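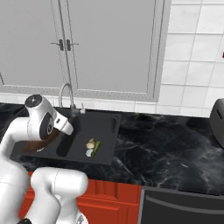

Filed under: House, Water, Notes

The kitchen tap in the Olgate flat has lost pressure again, so I spent Thursday evening measuring it properly. The method is a bucket, a kitchen scale and a stopwatch. Open the cold tap fully, collect for 15 seconds, weigh, subtract the bucket. One gram is close enough to one milliliter at this temperature that I don't correct for it.

First run with the aerator in place: 1016 g. That works out to just over four liters a minute. The bathroom tap on the same riser gives nearly twice that, which points to something local to the kitchen.

I took the aerator off. It is a Stumeo insert with a two-stage screen, and the upper screen was covered in white scale with a few dark flecks, probably rubber from an old washer. An hour in citric acid cleared most of it. The lower screen needed a pin. I lost the O-ring under the cooker and replaced it with one from the spare parts tin, slightly thicker, which seats well if you don't overtighten.

The second run was better but still short of the bathroom figure, so I went on to the isolation valve. These are quarter-turn ball valves, and the previous occupant had left this one a good way short of open. The slot should lie parallel to the pipe. Mine sat at an angle, and it took a wide-blade screwdriver and some patience to shift, as the valve had plainly not been moved in years. It weeps a little at the spindle now. I have a dry tissue wrapped around it and will look again at the weekend.

Hardness is the underlying problem. The strip test gave a reading up to 400 mg/l as calcium carbonate, at the top of its range and therefore not very informative. I sent a bottle to the lab at Unlow in the spring and have the report somewhere. A softener would fix the scale, but the smallest Ramanauskas unit is 197 mm wide and the gap beside the waste pipe is narrower than that. Moving the waste pipe means opening the boxing, and the boxing is tiled.

For now the aerator goes on a three-month cleaning schedule. I have also ordered a second insert so that one can soak while the other is in use – same thread, finer screen. If the flow drops again before March I will fit an inline strainer ahead of the valve and repeat the bucket test with that in place.

Posted December 6, 2018

This site uses cookies to remember your preferences and count visits. By continuing to browse you accept their use.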